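Rendale Hall Plays Kickball All Night, and I Can Barely Lift My Arms

I have been awake for a very long time, so forgive me if this rambles a little. Rendale Hall's first overnight kickball game wrapped up at 8 this morning, and I played in way more of it than I signed up for!

The idea came from Brisa Olvera, a junior on my floor who wanted to raise money for the Arellano Street after-school program. They lost their van back in August (the transmission, I'm told, and it was not worth fixing) and the kids have been taking two city buses to get to swim lessons. Brisa figured that if we played kickball long enough, people would feel sorry for us and donate. She was right about that.

We started at 8 in the evening on the field behind the dining hall, teal team against white team, and the rule was simple: the game can't stop. Players could swap in and out whenever they wanted, but somebody always had to be pitching and somebody always had to be kicking. I was down for one shift. I ended up playing three, mostly because the 4 a.m. crowd slept through their alarms.
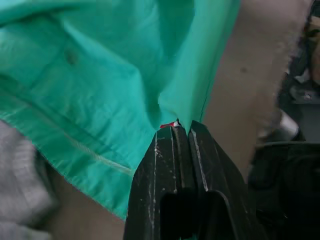

Turquoise fabric with a pale line of stitching.

The final score was 216 to 187, and please don't ask me which innings those runs came from. Yolotzin Cuevas kept the score on the back of a pizza box, then on a second pizza box, and she swears it's all correct. White team won. I was on teal. There was one stretch before sunrise when we let in 6 runs while our whole outfield was arguing over who had the granola bars, and I'd say that's where we lost it.

Students paid two dollars to kick and five dollars to make a friend kick left-footed, which was by far the best seller of the night. Our rector kicked left-footed eleven times. She got on base once, on an error (mine), and took a bow on first.

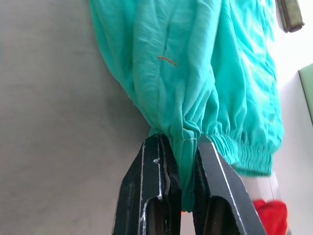 Close-up of the creased turquoise cloth, with a stray thread on it.

We raised $700 at the field, and the donation page is still open, so that number should creep up. Brisa says the program needs quite a bit more than that for a used van, but it covers bus passes for the kids through the end of the semester with some left over for snacks. The director came by at breakfast with a giant card the kids had signed, and I got a bit weepy, which I'm blaming on the lack of sleep.

The sophomores on the second floor are already talking about doing it again in the spring, maybe with wiffle ball so our shins get a break. Yolotzin wants a real scoreboard. I want a shift that ends before midnight.

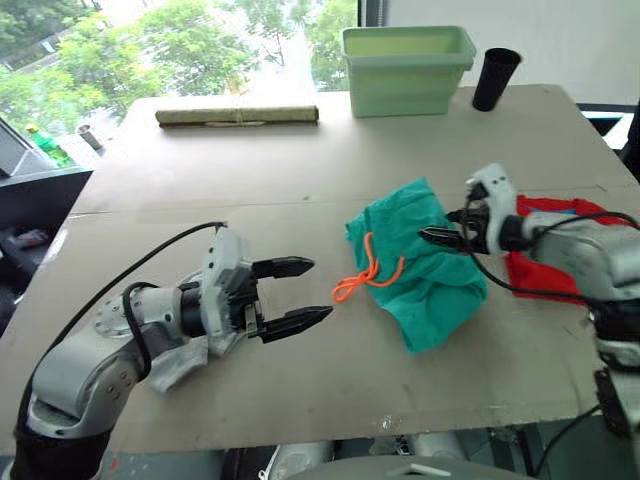

Two robot arms over a gray-beige table, with a window at the far left.

If you'd still like to give, the link is on the hall's page and there's a jar at the front desk until the end of the month. And if you picked up a gray hoodie near third base, it's mine, and I'd love to have it back!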